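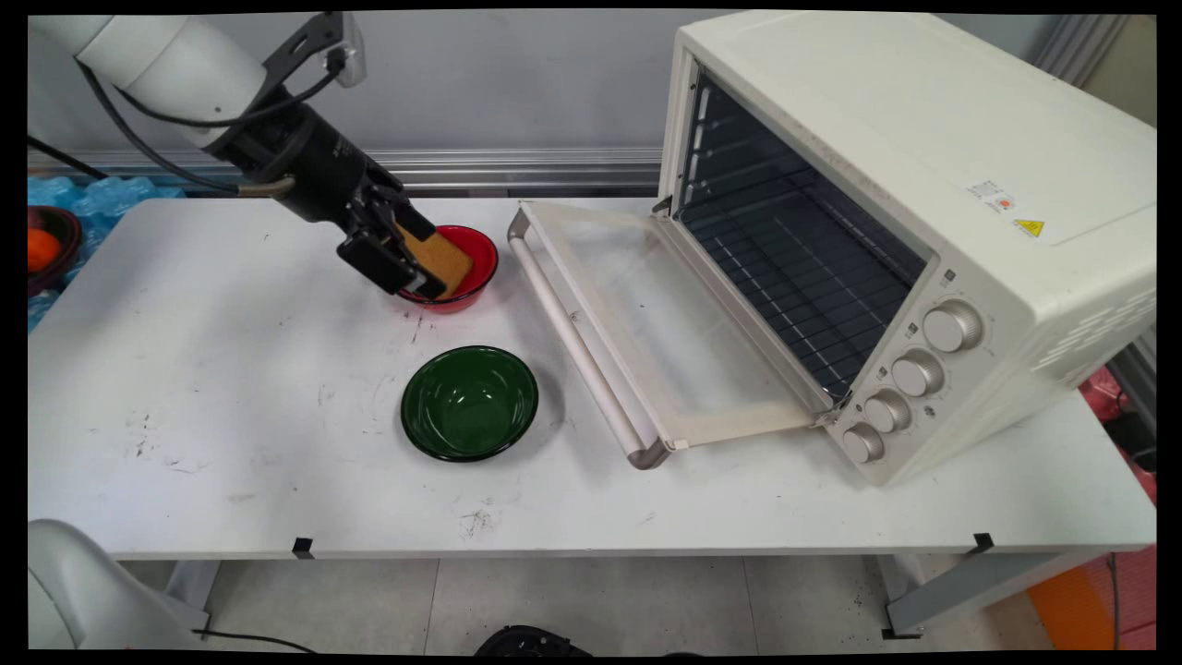 Kitchen cleaner and washer-up, part-time
Tamness Cookery Rooms

Tamness Cookery Rooms is looking for a part-time cleaner and washer-up to look after our teaching kitchen and the small equipment that goes with it. The job is 18 hours a week, all year round, with a busier spell in December.

About us

We run short cookery courses for adults and older children in a former chapel hall on the Kikusberg road. Most of our students are beginners. They learn on the sort of equipment they have at home: toaster ovens, single hobs, enamel bowls, ordinary pans and trays. There is one large range at the back of the room, used for bread days and by visiting cooks.

Classes hold up to 12 people. Each pair of students has a table, a toaster oven and a set of bowls and tools, and every set has to be clean and complete before the next class comes in. That is the main part of this job.

The work

You would be responsible for:

Washing bowls, trays, racks, pans and hand tools after each class. Enamel goes in the sink and is done by hand with a sponge. Please don't use wire wool or scouring powder on it, as chipped enamel has to be thrown out.

Cleaning the toaster ovens inside and out. Racks and crumb trays come out and are washed separately. The glass doors are wiped on both sides, and the knobs and door handles are wiped down after every class. Ovens are unplugged and left to cool first.

Wiping tables, worktops and splashbacks, and sweeping and mopping the floor.

Putting each set back together from the card kept with it and reporting anything missing or broken in the kitchen book.

Washing and drying tea towels, aprons and oven gloves. We have a washing machine and a dryer on site.

Emptying food waste, recycling and general bins, and putting them out on the right evening.

Keeping an eye on stocks of sponges, cloths, washing-up liquid and bin bags, and telling the office when something is getting low.

Once a month there is a deep clean, when the ovens are pulled forward, the backs and vents are brushed out and the cupboards are emptied and wiped. Two people do this together and you would not be expected to move the large range.

There is no cooking in this job, although you may be asked to weigh out flour or rinse vegetables if a class is about to start and the tutor is short of time.

Hours and pay

The 18 hours are worked over four days. Three are weekday shifts starting at 2 pm, and the fourth is Saturday, when we have a morning class and an afternoon class back to back. We need someone who can work most Saturdays. You can swap a shift with the other cleaner if you both agree and let the office know by the evening before.

Extra hours come up in December, when we run gift-making and festive baking classes. These are offered to you first and you are free to say no. They are paid at the same rate with an extra half for anything after 8 pm.

Pay is by the hour, and the current rate is on the application form. It is reviewed every spring. Holiday is paid, and we close for two weeks in August. You would be paid monthly into a bank account.

There is a three-month trial period. Lộc Trình, our kitchen manager, will sit down with you after the first month and again at the end to talk about how things are going.

Who we are looking for

Experience of cleaning in a kitchen, café, school or care home is useful, and so is having kept your own kitchen in good order for years. We will show you how we do things. Your first four shifts will be alongside the other cleaner.

You need to be able to:

Stand for most of a shift and lift a full washing-up crate — the heaviest weighs 9 kg. A trolley is available for moving crates between the kitchen and the store.

Read and follow the labels on cleaning products. If English is not your first language, we can go through them with you and put up translated labels.

Turn up on time. Classes start whether or not the tables are ready, and a late start in the kitchen holds everyone up.

Work around students and tutors politely. Some of them stay behind to talk and you may need to clean round them.

A food hygiene certificate would be helpful. If you don't have one, we will pay for the course and for your time on it in your first month. Applicants must be 18 or over.

Please tell us if you have an allergy or a skin condition that affects your hands. We have gloves in several sizes, including latex-free ones, and it will not count against you.

What we provide

Apron, gloves and non-slip shoes. Shoes are replaced once a year, or sooner if they wear out.

A meal on each shift. This is usually whatever the class has made, with a vegetarian option on most days.

A free place on one course each term, subject to space.

A locker and a staff room with a kettle and a microwave.

Getting here

We are at the Gastano Lane end of Tamness, next to the Mahmoud hardware shop. The 23 bus stops outside and the 76 stops at the bottom of the hill, a ten-minute walk away. The last 23 leaves at 9.40 pm. There is a bike rack in the yard and two parking spaces that staff can use in the evening. The kitchen is on the ground floor with a level entrance, but the linen store is up one flight of stairs. If stairs are a problem, say so on your form and we will look at moving the linen.

How to apply

Pick up a form from the office or ask for one to be posted to you. The form is two pages. You can send a CV as well if you have one, but you don't need to. On the second page, please tell us about a kitchen you have looked after and which days you are free to work.

Completed forms should be handed in at the office or posted to Tyra Tangen, Tamness Cookery Rooms. Tyra is in on weekday mornings until noon and can answer questions about the hours, the pay or the form itself. If you would like to see the kitchen before applying, ask her for a time — visits are usually possible just before the 2 pm shift.

We will invite people in for a short talk and a paid one-hour trial at the sink and on one of the ovens. Bring flat, closed shoes. We ask for the names of two people who can give you a reference, and we will only contact them if we are offering you the job.

The post is open until filled. Everyone who applies will get an answer.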